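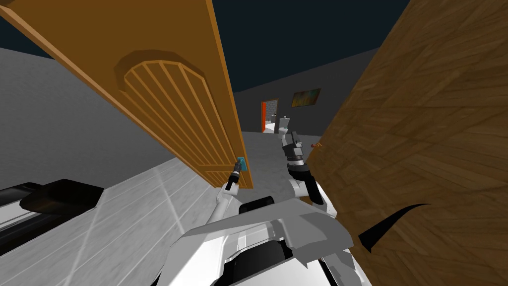

I have been trying to write this post since June and every time I sit down, somebody wants feeding. So, sourdough. I know, I know. Everyone did their sourdough thing years ago and I missed it completely because I was living in a flat with an oven that had one setting (furious). But I've got a proper oven now, and my friend Sumeya Ayele turned up on moving day with a jam jar of grey sludge and said congratulations, it's yours, don't kill it.

I very nearly killed it. I fed it for the first week with whatever flour was in the cupboard, which was self-raising, and it went wild for a day and then sulked. Sumeya told me off by text. She uses a wholemeal rye from Hirkotari, the little mill shop that does the brown paper bags, and once I switched over it perked up within a couple of feeds and started smelling of apples instead of nail varnish.

My routine at the moment, for anyone who wants it: I keep back a spoonful of starter, give it 100 grams of rye and 100 of water, and leave it on top of the fridge overnight. In the morning most of that goes into the dough and the rest goes back in the jar. I was making enormous batches at first and throwing half of it away, and it felt awful every time. Now there's hardly any waste, and what there is goes into crackers with too much salt on.

The loaf itself is 700 grams of strong white and 200 of the rye, and I'm still fiddling with the water. The first few I made were so wet that they spread across the tray like a cowpat. Tasty cowpat! We ate it toasted with marmalade and didn't say much about it. 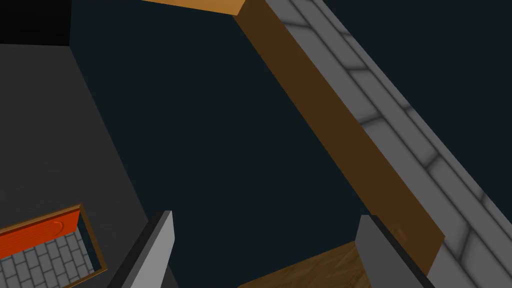 What really helped was an afternoon with Relu Cârstea, who used to bake at Laltudeo before it changed hands and who has the most enormous forearms I've ever seen. He watched me knead for maybe a minute and then took the dough off me. Apparently I was tearing it. He does this thing where he folds it over on itself four times, leaves it alone for half an hour, goes and has a cigarette, and comes back to do it again. I skip the cigarette and do the washing up, but otherwise I've copied him exactly and the difference is huge — it holds its shape now, it has actual bubbles in it, and the crust crackles when it comes out.

He also says I should get a baking stone. I looked at one from Hinrichs and then I looked at the price and closed the laptop. A cast iron pot with the lid on is doing fine for me. You do have to be brave about lowering the dough in, and I have a small burn on my wrist to prove it. Long oven gloves are on the birthday list.

Next I want to try the Nallari recipe with the walnuts and the dark beer, the one Sumeya keeps going on about. She says it needs two days, so I'll have to start it after lunch and be a bit organised for once. If anyone has made it, did you toast the walnuts first? The recipe doesn't say and I've only got the one bag.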